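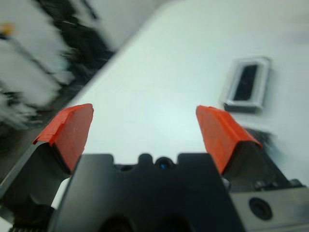 Second time this year the library at Sindodley has had its hours cut and I'm cross about it, so apologies if this is a rant. Typed on the bus.

Four afternoons a week now. Four. Shuts at five, so anyone with a job can forget it. Then in May the council will publish visitor numbers, see that they've dropped, and say there you go, no demand. Same trick they pulled in Grilgate. Cut the evening bus, count the passengers, scrap the bus.

I don't buy the "everyone's got a phone" line either. Have you tried filling in a housing form on a phone? With a cracked screen and no data left? My neighbour did hers at the library, took two goes and a lot of swearing.

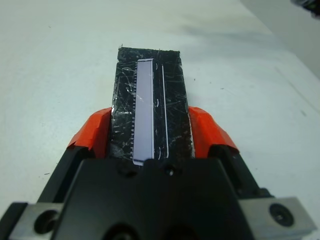
And the money. The saving is £3,000 a year. They spent more than that on the new signs for the car park, which nobody asked for and which point the wrong way. I went to the meeting, 152 names on the petition, and we got a few minutes at the end when half the councillors had their coats on.

Gayan Wickramasinghe was the only one who asked a proper question. Where do the kids go after school? No answer. Somthing about looking into it.

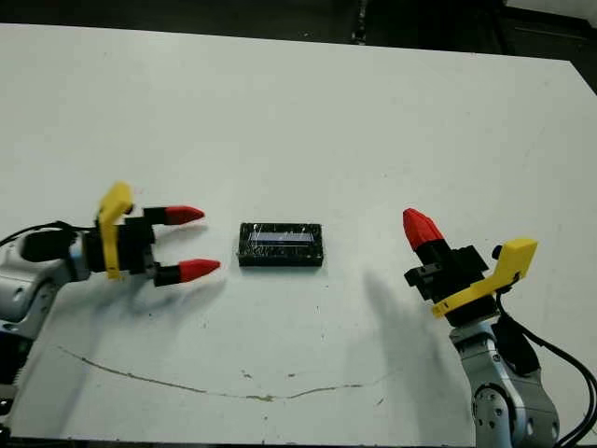 Warm room, chairs, a loo, and you don't have to buy a coffee. Name me another place in town like that. The church hall, maybe, when it isn't booked. I'd pay a bit more council tax for it and I'd say so to anyone's face. Next meeting is at seven, upstairs, usual room. Come along, and bring the teenagers, they never get asked abuot any of this.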